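# Keeping a wood table free of rings, crumbs and paper

Most kitchen tables end up holding the mail, the keys, half a snack and a cup of coffee at the same time. The tips below are for a dark wood table that gets used every day. They work on lighter wood too, but dark finishes show dust and rings sooner.

## Give small things a bowl

One bowl in the middle of the table is enough. Pick a round one with a plain, smooth inside, because you can wipe it out in one pass. A ribbed or woven bowl holds crumbs. Bright colors are useful on dark wood, since people see the bowl and use it.

Decide what goes in it. Ours takes printed cards, coupons, seed packets and anything else flat that would otherwise slide around. Flat things go in on edge so you can flip through them. Once they start lying in layers, the bottom ones don't get looked at again.

Empty it when you set the table for dinner. Coupons past their date go in the recycling, and anything you have to answer goes to the desk.
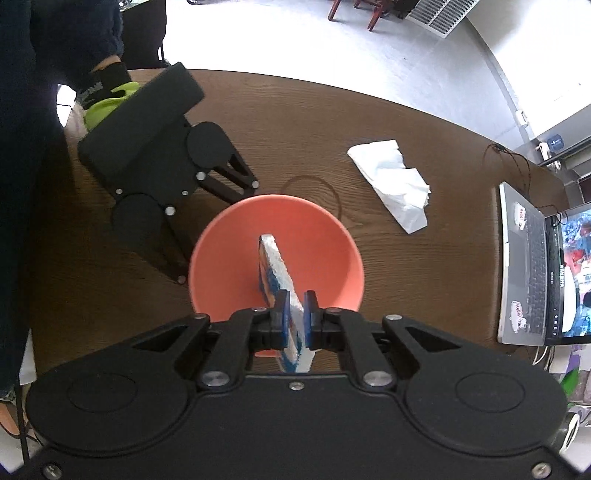
## Faint rings on the wood

A pale, cloudy ring is usually moisture in the finish. A dark ring has gone into the wood and needs sanding, so leave that for a free weekend.

For a pale ring:

1. Wipe the spot with a barely damp cloth and dry it right away.
2. Lay a clean cotton dish towel over the ring, folded once.
3. Press with a warm, dry iron for 3 seconds, with no steam. Lift and look.
4. Repeat up to 3 times, letting the wood cool between tries.
5. Rub in a little Dolari paste wax with a soft cloth and buff it.

Try it first on the underside of the table or on a leaf you don't use much. If the finish feels tacky, stop and let it sit overnight.

Old marks may only fade. I have one that I've waxed every November and it still shows when the light comes in low.

## Felt under the bowl

Glazed bowls often have a bare foot that scratches. Turn yours over and run a finger around the bottom. If it feels gritty, rub it with 300 grit wet sandpaper, rinse, dry, and stick on felt dots. The Ruchti dots hold better than the ones from the dollar store, which slid off mine in the first hot week.

Check the felt when you empty the bowl. Damp felt leaves a mark of its own.

## Daily wipe

- Shake crumbs off with a dry cloth first. Wiping them wet smears them into the grain.
- Use 2 cloths, one damp and one dry, and follow the grain.
- Skip spray polish between waxings. It builds up and looks gray on dark wood.
- Move the bowl and wipe under it.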